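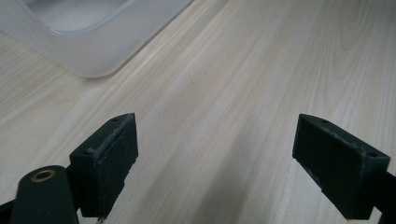 Elis Lougher

Hand-held gripper is finally together and I can't stop squeezing it! This is build two of what I've been calling Clostilus. Dark green printed parts, brass bushing at the linkage pivot, and the camera rides on the tool so you see what the fingers see. Table view, jaws wide open, plastic tub up in the corner where it usually lives.

The bushing was the big change for me. Build one had plain printed holes and the linkage got sloppy fast. With brass in there it swings so smoothly that I sat at the kitchen table opening and closing it like a kid with a stapler.

Not perfect yet. The strip along the top edge of both finger pads is fraying, and it's happening on both sides the same way. The pads have 893 squeezes on them (I keep a tally on the bench). Any ideas before I reprint?

tridlow_shed

Love the green! What's holding the pad material on? If it's plain double-sided tape, I'd bet the edge is catching on whatever you pick up and rolling back a little every time.

Elis Lougher

Contact cement, thin coat, both faces. I did trim the pads flush with the top after gluing, with a blade that had seen better days.

gearbox_nan

There's your trouble. Wrap the pad over the top edge by a quarter inch and glue it down on the top face. I ran mine past 2051 squeezes that way and it still looks decent.

palumbo_prints

Gonna disagree with nan. Wrapping makes the tip thicker, and then you can't get under anything thin lying flat on the table. I'd recess the pad instead. Print a shallow pocket in the front face so the edge sits below the plastic and there's nothing to snag.

gearbox_nan

A pocket that shallow comes out ragged on half the printers in our shop. And how often are you picking up playing cards?

palumbo_prints

Washers. Constantly.

tridlow_shed

Could you do the wrap but shave the top of the finger down to match? Then you keep the height you have now.

Elis Lougher

Ooh, I like that, except there are two small holes in the top face of each finger and I'd have to keep the wrap clear of them. Probably doable if I cut the pad with a little tab in the middle.

cekitz77

Different question, why block-shaped fingertips? I went with skinny tapered ones and I can see a lot more past them from the camera.

Elis Lougher

Tried skinny on build one! They flexed when I squeezed hard and the camera view didn't help if the part was twisting out of the grip. The chunky ones feel solid. I might taper just the last bit though, what did you print yours in?

cekitz77

PETG, 100 percent infill. They still bend a hair, I'll admit.

palumbo_prints

Print one finger with the pocket and one with the tab and run 500 squeezes on the pair. Same wear on both, then we can quit arguing.

gearbox_nan

Fine by me. Fresh blade this time, Elis.

Elis Lougher

New blades are on the shopping list. Pocket finger is on the printer right now, tab one goes on after supper. I'll post the tally when I get there.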